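The Prarkside Bin

By the time the kettle in the back room had clicked off, Sotiris Stefanou had already lost his place in the rule book twice, and he was beginning to suspect the rule book of being written by someone who had never had to read it aloud to teenagers.

"Section seven," he said, settling his glasses. "The bin shall be cleared by the arm alone. No tilting, no blowing, no poking with a ruler."

"Who'd poke it with a ruler?" said Wumlow, who had a ruler in her back pocket and had been looking at the bin in a thoughtful way.

Her real name was Margaret Wumlow, but the robotics club at Rellorine High had two Margarets, and surnames had seemed the kinder solution. The other one was Margaret Arumugam, who wrote most of the code and ate most of the biscuits, and who at that moment was sitting cross-legged on a stool (Sotiris had never worked out how) with her laptop on her knees.

It was August, and dark by dinnertime, and the Prarkside Cup was coming up fast. The school had entered every year since Sotiris took over the club, and every year they had come home with a certificate for taking part. He kept them in the drawer with the batteries. He wasn't ashamed of them. He would have liked, all the same, to need a different drawer.

"Right," said Arumugam. "Running it again. Everybody hands off."

Hands came off. Someone put down a mug. The arm swung over with the long, sighing hum that Sotiris had started hearing in his sleep, and went down into the grey bin after the bits and pieces in the corner, and there it slowed, the way his own grandmother used to slow at the edge of the sea.
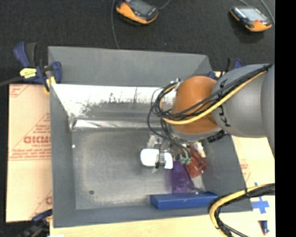
What makes a clear cup so much harder to pick up than a cardboard box? Light goes through it and bounces off the metal underneath, so the camera often measures the floor of the bin and takes the cup for a patch of colour with nothing there to hold.

Sotiris had explained this to the parents at the open night, using a jam jar and a torch, and he'd thought he explained it rather well until somebody's father asked why they didn't just paint the cups. It was a fair question. The rule book had an answer to it in section two, and the answer was no.

"She's thinking," said Wumlow. The arm had been a she since the start of term, for reasons that had been argued over at length and then forgotten.

"She's not thinking, she's waiting for me," said Arumugam. "It's given me 200 places to grab and they're all rubbish. Look at this one. This one's the wall."

"What did you do about the wall last time?"

"Swore at it, sir."

Sotiris drank some of his tea. He had taught woodwork for most of his life and had come to robots by accident, when the woodwork room was cut in half to make space for them, and he had simply stayed on the side with the better heater. He couldn't write a line of code. What he could do was clamp things so they stayed clamped, and he could stand beside a person who was stuck and be in no hurry at all, and over the years he had found that the second skill covered a good deal of ground.

"When I was learning to plane a board," he began, and both girls groaned, warmly enough, and he carried on as he always did. "When I was learning to plane a board, my teacher made me shut my eyes and feel for the high spot. I'd been staring at the thing for an hour and couldn't see it. My thumb found it straight off."

Arumugam stopped chewing. She looked at the ceiling for a bit, and then at the laptop, and then at Wumlow.

"We could go by touch," she said slowly. "Come down gently where the colour is, never mind the depth, and stop when she feels something push back."

"She'll knock it over."

"Then she'll knock it over softly! And we'll know where it is!"

"That's 800 lines you'd have to change," said Wumlow, but she was already dragging her stool across, and the ruler had come out of her pocket and was being used to point at the screen, which Sotiris felt was a great improvement.

He left them to it. He rinsed his mug, and rinsed theirs, and found the last of the biscuits hidden behind the wood glue and put them where they would be reached for. Out in the car park a set of headlights had pulled in and gone off again, somebody's mum settling down with the radio. He ought to send them home. He would, in a minute.

"Sir?" called Arumugam. "What does section seven say about bumping?"

He wiped his hands, found his glasses on his own head, and opened the rule book to look.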